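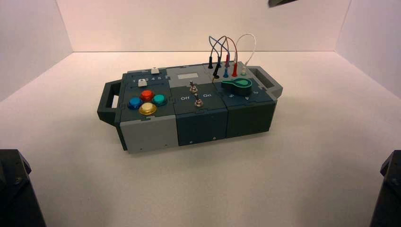
Can a robot do ordinary shop-floor chores yet, like flipping switches, pushing buttons and plugging in test leads?

Some of them, and better than I expected when I started reading up on it. Buttons are in pretty good shape, switches and knobs are getting there, and anything with a floppy wire on the end of it is still hard. If your chore is always in the same place and always goes in the same order, you can probably hand it over now. If it moves around, you'll be standing next to the machine for a while yet.

More detail from the person asking

I work second shift at a small repair shop. We fix control panels for packaging lines, and every panel gets a checkout before it goes back to the customer. You press each button, throw each switch both ways, run the knobs and sliders through their whole travel, and move test leads from socket to socket while you write down the readings. One panel is fine. A pallet of them makes your thumbs sore and your mind wander, and that's when a bad switch gets through.

My boss at Daminby saw a clip of a two-armed robot doing something similar and now he's all fired up (so am I, to be fair). Has anyone really tried this? I don't need it to be fast. I'd be thrilled if it could run panels from 2 a.m. until the morning crew comes in. Also, is any of this going to trickle down to the house? I would love for something to empty my dishwasher.

3 answers

Answer from Brayan Betancur (marked as most helpful)

We've been at almost exactly this since May, so let me go on a bit!

Our setup is two arms bolted to a bench, with a fixture between them to hold the panel. We did 300 runs on one panel type before we let it near customer work, and I kept a log of everything that went wrong. Going through the list you gave:

Push buttons. The big domed kind are a joy. There's a lot of area to hit, they only go one way, and the robot can feel the bottom of the travel. We had almost no misses once the panel was clamped. Small flat membrane buttons are worse, mainly since you can't feel much and the fingertip covers the thing you're trying to see.

Toggle switches. Good, with one catch. A gripper tip pushing a lever sideways can slide up and off the end of it, and then the arm sails on as though it had done the job. We read the circuit after every throw, so a miss shows up right away and it tries again. Please do this. Don't trust a camera to tell you whether a little silver lever is up or down under shop lights.

Knobs. Ours used to turn the wrist until it ran out of rotation and then stop, which looked very silly. Now it lets go, winds back and takes a fresh grip. If your knob has a lever shape to it you can just push on the side of the lever, much easier than pinching a round one.

Sliders. Fine if they move freely. A sticky one will jump, and then your reading is off by a step or two. Go slow at the end of the stroke.

Test leads. Okay, so this is where the fun is. Getting hold of a banana plug and pulling it out straight works most of the time. Putting it in the next socket works if the plug hasn't tipped in the fingers. What gets you is the wire. It has its own opinions, it springs back, it loops over the plug you need next, and the pile is different on every single run. We tried teaching it to comb the wires out of the way first and it was the slowest part of the whole job by a mile. In the end we left all the leads plugged in permanently and put a switch box behind them, so the robot never touches a wire at all. It felt like cheating for a day and then I got over it.

So my advice would be to split your checkout in two. Give the robot the pressing, throwing and turning. Keep the leads for a person, or wire around the problem the way we did. Spend your first money on the fixture. A panel that sits in the same spot every time is worth more than a smarter robot. Ours is scrap aluminum and 2 toggle clamps.

As for nights, we let it run alone now, but it's set up to quit and wait when it misses the same step twice in a row. Some mornings I come in and the whole rack is done, and I still get a kick out of it.

Answer from Ívar Riis

Agree with most of the above. I'd add that people look at the arm and forget the loading. Something has to take the finished panel out and put the next one in, and if they're different sizes that is a harder job than the testing. At Bondex we had the testing working well and then paid somebody to stand there and swap parts, so all we'd saved was thumbs. A simple slide-in tray helped a lot.

Second thing, count your panel types before you buy. If you see the same six layouts over and over, go for it. If each one is a one-off, you'll spend more time teaching than you would have spent testing. The newer systems that learn from a person guiding the arms are much quicker to teach than the old way of typing in every point. I've seen one pick up a new button layout in an afternoon, and I was grinning the whole time. But it still wanted a good stack of demonstrations, and it got confused when we changed the lamp over the bench.

On the dishwasher: plates yes, in a demo kitchen, slowly. Glasses make me nervous. Anything wet and plastic with a puddle in the bottom, I wouldn't hold my breath. Laundry is the same trouble as your test leads, soft stuff that never lies the same way twice. I do think we'll get there and I can't wait.

Answer from jomitz_fan

just get a relay board and skip the robot?? we test everything through the connector on the back

Comments on this answer

Original poster: We do that where we can, but the customer wants proof that the physical switch works when something pushes on it. Half our returns are mechanical, worn springs and cracked levers. A relay would say they're all fine.

jomitz_fan: ok fair

Brayan Betancur: Yep, same with us. Log the push force while you're at it if your arm can report it. A tired spring shows up in the numbers well before it fails. Happy to share my fixture drawing if you want it, it's nothing fancy.

Original poster: Yes please! We have a bunch of scrap aluminum too. I'm going to start with just the buttons and switches on our most common panel and see how far I get.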